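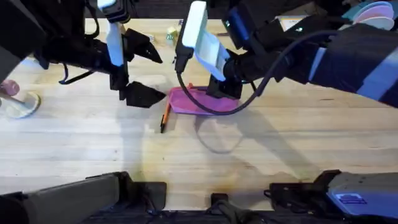
Takel双臂夹爪比较

Takel双臂夹爪比较(英文常写作Takel comparison,早期文件中也称“Takel桌面试验”)是在一张浅色木质桌面上进行的一组机器人末端执行器对比试验。试验使用左右对置的两条机械臂,更换不同的指端、腕部相机和控制器,让两臂在同一工作区内处理小件软质物品和文具,再比较各组合的完成情况。试验由Takel实验室主持,Oluwatosin Adeyemi负责夹爪与任务设计,Salamatu Addo负责控制器与数据整理。

试验报告公布的尝试总数为3883次,覆盖5类任务。报告的主要结论是楔形指端在软质物品上优于平板指端,腕部相机的安装角度对结果的影响大于相机型号。这两条结论被引用得很多,通常不带限定语。报告正文给出的证据要薄得多,尤其是第二条:相机角度与控制器版本在大部分批次中同时变动,二者的作用无法分开。

名称

“Takel”原是实验室名称,后来被用来指代这套比较方法,再后来又被用来指代桌面布置本身。三种用法混在一起,给检索带来不少麻烦。一些转述把“Takel结果”当作某一款夹爪的性能数据,而Takel并不生产夹爪。试验所用的指端来自两处:平板指端由Dudek供应,楔形指端由实验室按Dudek的接口尺寸自行加工。报告把前者记作D型,后者记作W型,图表里有几处把两个字母标反,勘误只改了其中的一处。

背景

两臂协作处理软质物品的比较一向缺乏可重复的做法。布料、软袋一类物品每次放下的形状都不相同,同一只夹爪在同一件物品上的表现因摆放而异。Takel的初衷是固定桌面、光照和臂的安装位置,只更换末端部分,以便把差异归到夹爪上。

这一设想在文字上没有毛病。实际执行时,固定的只有桌面和臂座。工作区周边留有与任务无关的物品,它们的位置各批次不一,报告的附录称之为“背景物”,既未登记,也未说明是否会进入相机视野。Adeyemi在附录中写道,杂物“有助于接近真实使用环境”。如果这是设计目标,杂物的摆放就应当像其他条件一样被记录;如果它只是没有收拾,附录的说法便是事后补上的。两种解释在文件中都找不到直接证据。

试验装置

机械臂

两条臂相对伸入桌面上方,操作区集中在桌面中部。两臂型号相同,出厂批次不同,报告没有给出各自的累计运行时间。对于比较夹爪的研究来说,这项缺失不算小,因为关节间隙会直接反映到指尖的重复定位上,而报告把指尖偏差全部记在夹爪名下。

左右臂的分工在任务说明中称为“持物臂”与“操作臂”。持物臂负责稳住物品,操作臂负责取放。原计划规定每批任务完成一半后交换分工,实际交换的批次很少。左臂在多数记录中担任持物臂,于是凡是装在左臂上的指端,得到的都主要是夹持方面的数据;装在右臂上的,得到的主要是取放方面的数据。两者在总表里被并成同一列“成功率”。

指端

W型为黑色棱角形指端,末端收成楔状,张开后开口较大。设计意图是让指尖能插到贴着桌面的薄物下面。D型为平板指端,接触面大,适合夹持侧面规整的物品。

报告认为W型“全面占优”。这句话只在把5类任务按尝试次数加权时成立,而尝试次数最多的两类恰好是从桌面拾起薄软物品。按任务等权平均,两种指端的差距小到报告自己的误差线就能盖住。报告没有列出等权平均,读者需要用附表自行计算。

另一项较少有人提到的因素是指端磨损。楔形指尖反复擦过木质桌面,尖端会逐渐变钝。实验室在试验中途更换过一次W型指端,D型则从头用到尾。用新指端与旧指端相比,得出新指端更好,这一点用不着3883次尝试来说明。

腕部相机

腕部相机有两种安装方式。一种是立式支架,白色,竖直立在夹爪旁边;另一种是斜板支架,相机模块装在向桌面倾斜的白色板件上。斜板方式能看到指尖正下方的区域,代价是模块更靠近物品,线缆也更容易垂入工作区。

报告对线缆只字未提。腕部引出的线在臂下形成下垂的弯,操作臂放低时,线有可能拖过软质物品的表面。软布的褶皱被线缆推动,与被指尖推动,从结果上难以区分。Addo后来在一次内部讨论的纪要中承认,有若干批次“线比手指先碰到东西”,纪要没有说明是哪些批次,这些批次也没有从总数中扣除。

相机型号的比较规模更小。备选相机由Rikness提供,与原有相机交替使用。由于两者的外壳厚度不同,换上Rikness的模块后,斜板的倾角也随之改动。报告据此得出“角度比型号重要”的结论。更稳妥的读法是,报告没有任何一组数据单独改变过型号。

控制器

控制器有两套,一套为实验室自用的位置控制器,一套为Celilar的力位混合控制器。Celilar控制器在安装后更新过固件,更新发生在试验进行期间。Addo在数据说明中把更新前后的批次合并处理,理由是“接口未变”。接口不变与行为不变是两回事,接触力阈值一类的参数完全可以在接口不变的前提下改动。数据说明没有附上固件的变更记录。

Celilar控制器的支持者常引用试验中夹持力曲线较为平缓这一点。曲线取自控制器自身的输出,没有外部测力计作对照。用控制器报告的力来证明控制器控制力的水平,循环得相当彻底。

任务

试验规定了5类任务,按编号分别为:薄软物品拾取、软袋持稳、袋中取笔、笔类入袋、散件归位。各类任务的说明都很短,起始姿态由操作者手工摆放,允许偏差以目测为准。

薄软物品拾取使用小块织物或放平的软袋。任务从操作臂下降开始,到物品离开桌面为止。物品起皱、卷边都不影响评分。部分批次在织物附近放有一支笔,用来检验指端会不会误碰邻近物品。误碰在计分表中单独设有一栏,这一栏大多空着,空白究竟表示“没有误碰”还是“没有记录”,报告未作区分。

软袋持稳和袋中取笔通常连续进行,由持物臂抵住或夹住软袋的一端,操作臂的手指从袋口探入。试验选用带拉链的粉红色软袋,袋内装有钢笔、铅笔一类的细长物。拉链是否需要由机械臂拉开,任务说明前后不一:第一版要求由操作臂拉开,后来的版本只要求“袋口可进入”。两个版本的成绩合在一张表里,后一版本的容易程度显然被算进了夹爪的进步。

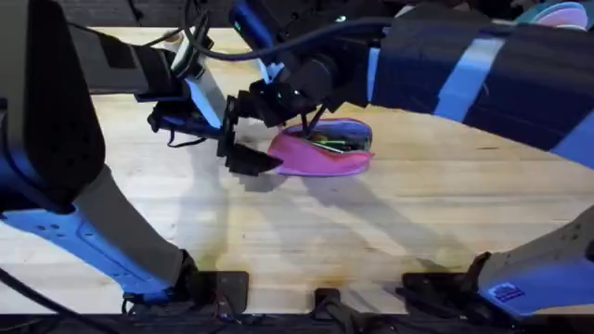 袋中取笔还有一处难以绕过的问题,就是成功的定义。说明写的是“取出一支笔”,没有规定是哪一支。操作臂夹到什么算什么,一次夹出两支也计为成功。对于家用场景的演示,这样定义无可厚非。用来比较指端的选择能力就说不通了,细而尖的指端在拥挤的袋口里占有天然便利,而挑出指定的一支是另一种能力,试验没有测过。

笔类入袋是取笔的逆过程,完成情况最差,篇幅也最短。报告只用一段话带过,称该任务“受袋口形状影响较大,不宜用于区分夹爪”。受物品形状影响较大的评语同样适用于薄软物品拾取,后者却构成了主要结论的基础。标准为什么对两者不同,没有说明。

散件归位要求把桌面上的小件放到指定位置。由于周边物品本来就没有登记,哪些算散件、哪些算背景,只能由当时的操作者判断。

计分与剔除

原定方案为每种组合进行1000次尝试,共四种组合。最后公布的总数是3883次,比计划少了一百多次。差额出自哪一种组合,总表没有标明,只能从附表的行数推断。推断结果指向D型指端配位置控制器的一组,也就是报告中表现最差、也最少讨论的一组。

比差额更值得注意的是剔除。报告将617次尝试标为“操作者中止”,计入总数,但不计入成功率的分母。中止的理由有四类:线缆缠绕、相机遮挡、两臂接近、其他。“其他”最多。617次占总数的百分之十五以上,远大于两种指端之间的差距,其分布只要稍有偏斜,就足以使结论翻转。

中止由操作者按键完成,没有时间限制。操作者知道当前装的是哪种指端,也看得到任务正在变坏。在任务即将失败时按下中止键,一次失败就从分母里消失了。没有证据表明有人故意这样做,试验的设计也没有任何一处能够防止它发生。把中止一律计为失败以后,W型的领先幅度明显缩小,在软袋持稳一项上落后于D型。

Adeyemi对此的回应是,线缆缠绕和相机遮挡与夹爪无关,计为失败有失公允。这个理由对前两类成立一半,因为支架高度和线缆走向是随指端一起更换的。对“两臂接近”则很难成立:W型开口大,张开时占用的空间也大,两臂因此提早进入保护距离,恰恰属于夹爪的性质。

结果

报告列出的主要结果如下。

薄软物品拾取:W型优于D型,在两套控制器下均是如此。这是全部结果中最可靠的一条,复算后方向不变,幅度变小。

软袋持稳:报告称两者相当。计入中止后D型较好。平板接触面压住软袋端部时不易滑脱,与一般经验相符。

袋中取笔:W型优于D型。由于成功定义宽松,任务版本混杂,差距的大小没有多少参考价值。

笔类入袋:两者都差,报告未作比较。

散件归位:差异不显著。报告仍用“略优”形容W型。

控制器方面,Celilar控制器在软袋持稳中的中止次数较少,报告视为优点。中止较少也可能是因为保护阈值设得较宽,这需要看接触力的外部测量,而外部测量不存在。

相机方面,报告建议采用斜板支架。该建议在实践中或许合理,许多使用者也认为能看见指尖下方比较方便。方便是一种使用体验,不能由现有数据推出成功率的提高。

复测

报告发表后的十二月,实验室内部进行过一次小规模复测,由Addo主持。复测换用同一时间加工的新指端,取消了操作者中止键,改为超时自动结束,并把线缆沿臂身固定。桌面、臂座和软袋沿用原来的。

复测没有形成正式报告,只留下一份说明。按照说明的叙述,W型在薄软物品上的优势仍然存在,软袋持稳一项由D型领先,袋中取笔没有得出结论,原因是拉链在复测途中损坏,后半程换了另一只软袋。说明建议今后每一批都使用新软袋,并登记拉链开口的长度。这两条建议没有写进后来版本的任务说明。

复测最有用的部分在线缆。固定线缆以后,薄软物品拾取中两种指端的成绩都有所提高,提高的幅度与原先两种指端之间的差距属于同一量级。也就是说,一条扎带对结果的影响可以与更换指端相比。原报告的读者很少知道这件事,复测说明也不在原报告的附件之中。

影响与引用

Takel的桌面布置被若干小型实验室仿照,主要原因是便宜和占地小。仿照者一般保留两臂对置和腕部相机,任务则各自更改,因而以“Takel成绩”为名的数字之间大多不可比较。有的仿照者把周边物品全部清走,有的在桌上铺了垫子,有的只用单臂,仍然沿用原名。

Dudek在产品资料中引用过软袋持稳的数据,没有提及中止的处理方式。Rikness引用了“角度比型号重要”一句,用来说明其相机可以替换其他型号。该句在原文中说的是支架,引用时支架一词被省去。Celilar引用的是力曲线,图的纵轴没有单位。

批评

对这组试验的批评集中于以下方面。

变量混杂。指端、支架、线缆走向和控制器版本经常一起变动。报告采用回归的办法分离各项作用,而在多项因素总是同时变化的批次里,回归无从分离,给出的系数取决于模型的写法。附录中有两种写法,符号相反,正文只引用了一种。

缺少盲法。操作者既摆放物品,又决定中止,还填写误碰一栏。评分者与操作者在多数批次中是同一人。固定相机的录像本来可以供第三方重新评分,目前只有少量片段公开,选取标准不明。

样本的独立性。3883次听起来很多,其中相当一部分是同一操作者在同一时段内连续完成的,物品的初始姿态彼此接近。把它们当作独立样本计算误差线,会使误差显得过小。按时段归并以后,有效样本量还剩多少,没有人公布过计算结果。

适用范围。试验物品是小件软质品和笔,结论却常被用来为食品包装、衣物折叠等场合选择夹爪。原报告的摘要没有提醒适用范围,讨论部分提醒了一句,位置在倒数第二段。

辩护意见

也有意见认为批评过于苛刻。Takel公开了附表,批评者的多数复算正是依靠附表完成的,同类试验连附表都未必提供。试验用的是实物软袋和普通文具,比只抓取规则木块的测试更接近实际使用。Adeyemi还指出,原报告的目的是为实验室自己选定下一批指端,并未打算充当行业基准。

最后一点有文件支持,早期计划书的标题里确有“内部选型”字样。正式报告的标题删去了这几个字,摘要中加入了“通用比较方法”。改动是谁提出的不得而知。

公开附表这一条应当记在功劳一边。不过附表中的误碰栏、背景物栏和固件栏大面积空白,所能支持的复算也就到上文所说的程度为止。

未决问题

W型的优势有多少来自形状,有多少来自指尖较新,需要用磨损程度相同的两套指端重做薄软物品拾取才能回答。

斜板支架是否真有帮助,需要在不换相机、不换控制器的条件下只改角度。工作量不大,至今没有看到有人做。

两臂交换分工后结果是否对称,附表里可用的批次太少。已有的几批显示右臂持物时软袋更容易滑脱,原因可能在臂,可能在操作者的习惯,也可能只是批次太少。

指定取出某一支笔的任务应如何计分,仿照者提出过几种方案,彼此不兼容。

术语

持物臂:在一次任务中负责稳住物品的机械臂,与左右无固定对应。

操作者中止:由操作者按键结束的尝试,原报告不计入成功率分母。

背景物:桌面上不属于任务的物品,原报告未登记。

袋口可进入:后期任务说明的用语,指操作臂手指能够伸入袋口,不规定拉链的开口长度。

参见

末端执行器

平行夹爪

双臂协作

手眼标定

力位混合控制

可重复性(实验方法)

说明

条目中“复算”指依据公开附表进行的重新计算,与实验室内部的复测无关。附表的第二版改动过列名,“中止”一列在第一版中名为“无效”,比对两版时应以行号为准。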